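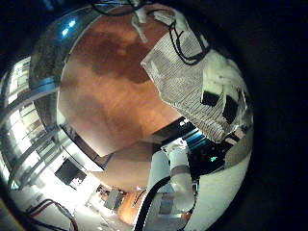

Figure 1. Grey-and-white knitted fabric on a wooden surface.

Drying Time of Knitted Fabrics in Unheated Rooms
Project report, Textile Care and Materials
Hilkka Karppinen

2 shares 7 comments

1. Background

Clothes dried indoors in winter often take more than a day to dry, and the moisture they release ends up in the room. Care labels give washing temperatures but seldom say anything about drying time. This project compared how quickly three common knits lose water when dried flat and when hung over a rail, in a room with no heating.

2. Materials

Three fabrics were bought as offcuts from Partanen, a remnant shop: a cotton rib, a wool jersey and an acrylic rib. Each was cut into squares with sides of 20 cm and the edges were overlocked to stop fraying. All squares were washed once before testing to remove finishing agents. The detergent was Fisia liquid, unscented, at half the marked dose.

3. Method

Each square was soaked in tap water, spun in a domestic machine on the wool setting and weighed on a kitchen scale. It was then placed either flat on a mesh rack or over a plastic-coated rail. Weights were taken every hour during the day and once late in the evening. A square was counted as dry when two readings in a row matched its weight before soaking, to within a gram.

The room was the rear laundry of a share house in Kamberg, tested in February with the window shut. Temperature and humidity were logged with a Mukeck sensor placed on a shelf at rail height.

4. Results

The acrylic rib dried first in both positions, in around 7 hours on the rail. The cotton rib was the slowest. It held the most water after spinning and its overlocked edges stayed damp well after the centre felt dry to the touch. The wool jersey fell between the two, although its last few grams were slow to leave and the end point was hard to judge.

Hanging was faster than flat drying for every fabric. The gap was smallest for wool. Hung wool squares also grew slightly in length — the flat ones kept their shape.

5. Sources of error

The scale reads in whole grams, a coarse step for a square of this size. Squares on the rail were folded over it, so part of each one was two layers thick. The spin cycle did not leave every square equally wet, and starting weights varied more for cotton than for the other two. No fan was used, and air movement was not measured.

6. Further work

A repeat with full garments would show whether seams and cuffs control the total time, as the edge readings suggest. A finer scale should be borrowed before any more wool is tested.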